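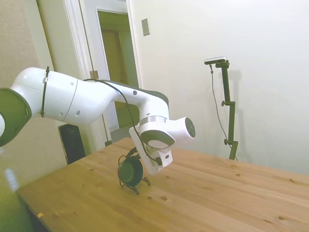

Ticket 508 – Edit form saves to the wrong record
Component: Skirside form builder
Opened by: Doaa Radwan
Assigned to: Wilmer Quispe
Status: Closed, sort of

Doaa Radwan
When two tabs are open on the parts table, saving in the first tab overwrites whatever record is open in the second. I renamed a hinge and lost a customer. Steps: open record 9, open record 13 in a new tab, go back and save 9. Record 13 now has the contents of 9, and 9 is unchanged and looks very pleased with itself.

Wilmer Quispe
Can't reproduce. Which browser?

Doaa Radwan
All of them. I was thorough out of spite.

Wilmer Quispe
Reproduced. I had been testing with one tab, like a gentleman. The form keeps the record ID in the session and ignores the hidden field, so the last tab opened wins.

Giuliana Ospina
The session ID went in with the Helmy import in August. The commit message says "temporary."

Wilmer Quispe
Patch is on the test server. The save now reads the ID from the form and checks it against the user's permissions. A missing ID gets a 400 and a plain message in place of a guess.

Doaa Radwan
Both tabs save correctly. Delete still goes by the session, though. I found out on a record I liked.

Wilmer Quispe
Fixed delete too. Restored your record from Friday's backup.

Giuliana Ospina
Closing. List view sorting has the same habit – opening a new ticket for that.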